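Gripper cell 2 – walk-round checks, with my comments

Filled in by me for March, countersigned by Yichen Fang. Anything marked "watch" gets looked at again next time, anything marked "job" has a ticket.

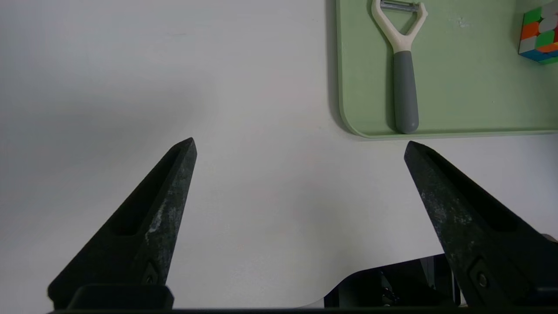 1. Fingers, outer faces – WATCH
Scuffed along the edges, both of them, with pale patches where the black has gone. It looks worse than it feels. I ran a thumbnail down each one and nothing caught, so they stay on. The Garkex spares are in the second drawer if anybody disagrees with me.

2. Finger tips – OK
Both still come to a proper point. Closed them on a strip of paper and it held, top and bottom. Please use plain printer paper for this and not the glossy stuff, we had a whole argument over that last time!

3. Finger bolts – OK
Checked with the small driver, power off and the key in my pocket. No movement on either side. I put fresh paint marks across the heads afterwards, so if the line is broken next time, stop and tell Yichen before you tighten anything.

4. Slots down the inner faces – OK
Blown out with the hand bulb. Not the air line, please – it pushes the muck further in.

5. Mounting block – OK
No play when I rocked it by hand. Wiped down.

6. Cycle counter – OK
Reads 2,489. We said we'd swap the finger pads at 2,000, and that was done on time (Yichen's initials are in the book). Next swap at 4,000, unless item 1 gets worse.

7. Table top – OK
White surface wiped, a few faint smudges that won't shift with the usual spray. I've stopped trying. Mind the curved edge where the top ends, there's a gap with hardware down below it and small screws love it in there. Cover it with a cloth when you do item 3.

8. Test items – OK
Peeler goes blade away from you when you set it down on the green board. I know it's only a peeler, but it went through my glove once and I'd like that to be the last time. The cube can stay on the board.

9. Emergency stop – OK
Pressed it at slow speed with the arm moving. Stopped straight away, and needed a proper reset before it would go again, as it should.

10. Cable along the arm – JOB
The Jorska clip nearest the wrist has lost its spring. Cable tie on for now, new clip ordered from Protholm. Don't run above half speed until it's in.

11. Floor tape – WATCH
Lifting by the door. Around 200 mm wants redoing.

Cell handed back at slow speed only, see item 10.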